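We use cookies to remember your settings. Accept | Manage

Folding thin cloths: corner or edge first?
24 Sep 2026, started by astitz_27

astitz_27: Corner first. Pinch 2 cm in, lift, lay it on the opposite corner. Edge first drags the underside.

Flultetti: Disagree. On thin cotton the corner stretches on the bias and the fold ends up skewed. Take the edge.

astitz_27: Only if you pull. Lift higher.

anent: Surface matters more. A white top under strong light hides the hem of a pale cloth. I fold mine on a dark towel.

Flultetti: Then the lint shows. No thanks.

Pale green cloth on white in the first one: 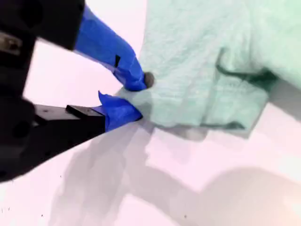
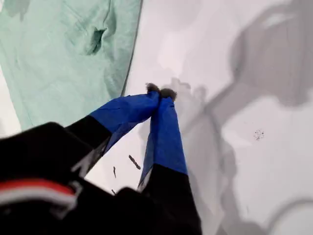

Horațiu Lazăr

I still go by the corner. Press the crease before the second fold.

Contact | © Ahmadpour Forums | Back to top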